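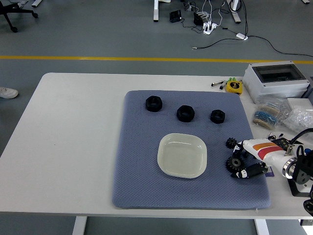
The Werkance arm at its table, with hexagonal nuts and spur gears set out around a plate

Main page | Contents | Recent changes | Random article | Help

The Werkance arm is a small tabletop robot arm built and maintained by members of the Kemside shared workshop. It is used for sorting and placing light parts and as a test bed for gripper designs. The name covers both the arm and the set of printed brackets, test parts and control scripts kept with it.

History

The project began in April as a rebuild of an older machine that had been stored in pieces. The first version had a fixed base and a two-position gripper that could only open fully or close fully. It was replaced after 14 sessions by the present gripper, which can stop at any point in its travel. Wiring was redone at the same time, and the control board was moved off the floor. The build notes were last revised on 30 November 2024.

Construction

The arm has a white housing with orange and red diagonal stripes. A metallic ring joint sits behind the housing, and the gripper at the front is black with small white accents. A black bracket with holes and angular plates holds the arm to the table. Cables run over the top of the arm, with enough slack left for the wrist to turn without pulling on the connectors.

The gripper finger assembly has been changed more often than any other part. Early sets were stiff and tended to flick small pieces away. Later sets are thinner near the tip and bend slightly under load. The pattern used for most work is the Umali finger, named after the file set it was adapted from.

Test parts

The standard parts are hexagonal nuts and spur gears in several sizes. All have a matte black finish, so that the control software cannot sort them by color and must go by outline. They are worked on a blue-gray quilted mat, which keeps light pieces from sliding on the tabletop. A shallow square plate with a raised rim is the usual target — its glossy surface gives stray reflections under overhead lights, and the camera exposure is set low to allow for this.

Gears are harder to lift than nuts. A finger that lands on a tooth can turn the gear, and the arm then has to look again before closing.

Operation

A run consists of 19 moves, and five runs make up a session. The log held 1539 moves at the last revision. Failed lifts are recorded with the size of the part and the finger set in use.

Related builds

The Tonetti feeder, also made at Kemside, supplies parts to the arm one at a time. It shares the same power supply and uses the same bolt pattern, but it has its own controller and can be run separately.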